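Storing knitwear on a stone top, part 3: folding and bagging

Posted 7 Jan 2018

The previous two parts dealt with washing and with drying flat. Both assumed a clean surface to work on afterward, and several readers asked what to do once the pieces are ready to be put away. My procedure has changed a little since June, mainly in the order of the stack.

Sort by weight of fabric first and by color second. Heavy, plain pieces go at the bottom. Anything with a raised pattern or colorwork goes on top, face up. Stranded knitting carries a second yarn across the back, and a sharp crease with weight on it will leave a line that takes a long time to relax. Fold with the floats inside and let the bend stay round.

Fold to a common width. I use 14 inches, which suits the shelf I have. Thick pieces get one fold fewer than thin ones so that the stack stays level. If the stack leans, refold the bottom piece. Adjusting the top one does nothing.

Keep the bag and the markers on the other side of the table from the textiles. An uncapped marker on a pale border is permanent for practical purposes. I label before filling, with the bag flat and the cap back on before any cloth is moved.

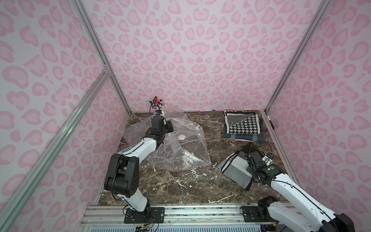
Bag and markers on the left, folded stack on the right, patterned cloth on top.

The bags are the large clear type from Ziltent. They crumple badly out of the packet and are worth smoothing by hand before filling. I tried the Wumness version with the zip closure and went back, as the zip caught on loose yarn twice. Neither is suitable for pieces that are still damp. Leave the top of the bag open overnight, then press the air out from the closed end toward the opening and fold it over.

Before anything goes in, check the borders. Dark areas show lint and light areas show everything else, and edges that have rested on a work surface collect the most. A dry, soft brush is enough for specks. Brush along the rows, and turn the piece to get at the underside of each fold. Wiping with a wet cloth tends to push the dirt into the stitches. For lint on solid black I use the edge of a strip of tape, with light pressure only.
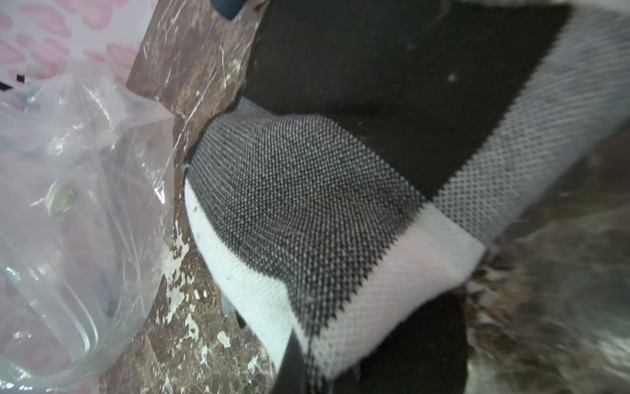 Speckled knit panel against the white border. There are small brown flecks where the border meets the marble.

Look also at the boundary between two colors. A stepped edge should lie flat. If it puckers, the floats are too tight and folding will make it worse, so roll that piece instead.

My label format is contents, then shelf number, then month. The current batch is filed under 221. The Yu pattern notes go in a separate sleeve, as paper inside the bag picks up moisture.

Part 4 will cover cedar blocks and the Fustulis shelf liner, including how to cut the liner around a bracket.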